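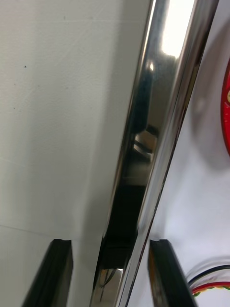

Sorting Out the Small Parts - A Gallery from the Galindo Workroom

Hello again from Galindo, and thank you to everyone who wrote in after the last page to ask whether we ever did get around to the small parts. We did! It took far longer than I had promised (these things always do, once you start opening drawers), and along the way I found myself getting fond of bits and pieces I had walked past for years. When the workroom moved over from Vikville we brought 685 odds and ends with us, all written down in one long list, and a good many of them came in coffee cans, envelopes and the bottoms of tote bags.

The plan was a simple one, and I borrowed it from my own kitchen, where the baking things have been kept this way for ages. Every kind of thing gets laid out by itself on a clear white table, with plenty of space around it, and only then do we talk about where it should live. I like to start in the morning with the blinds up and a pot of coffee within reach - well away from the table, after an unfortunate afternoon in September that I will not go into.

Yellow bins at the sides and a stainless-steel tray in the middle, and I must say the yellow cheers the whole table up. The two little metal parts with their wires share a bin, the round red circuit board has one to itself, and across the way is a bit of pale twisted twine that I couldn't bear to throw out.

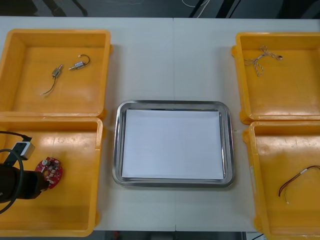 A reader in Ukent wrote to say that she would never give a whole bin to a scrap of twine, and that in her house all the string goes into one jar by the back door, long pieces and short pieces together, and has done so very happily. She also wanted to know if we label before sorting or after. After, always after! We labeled first at Vikville and spent the next 2 weeks peeling the labels off again, with a butter knife and a great deal of muttering. I do like the jar idea, though, and I may steal it for the ribbon.

Now for the part that I suspect only I enjoy, and that is looking over the bins themselves. I have a soft spot for a bin that has seen some use. A good one will hold nuts and bolts one season and seed packets the next, and it won't mind a bit. My way of cleaning them is warm water, a drop of dish soap and an old T-shirt, and I have quite given up on scrubbing at the fine marks, which only makes more of them.
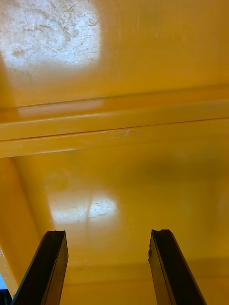 Glossy yellow, with its share of scratches where the light falls.

The Clitska shelves come next, and those are mostly fabric and buttons, so I expect to be gone for a while. If you have a favorite way of keeping buttons, do please send it along before I begin.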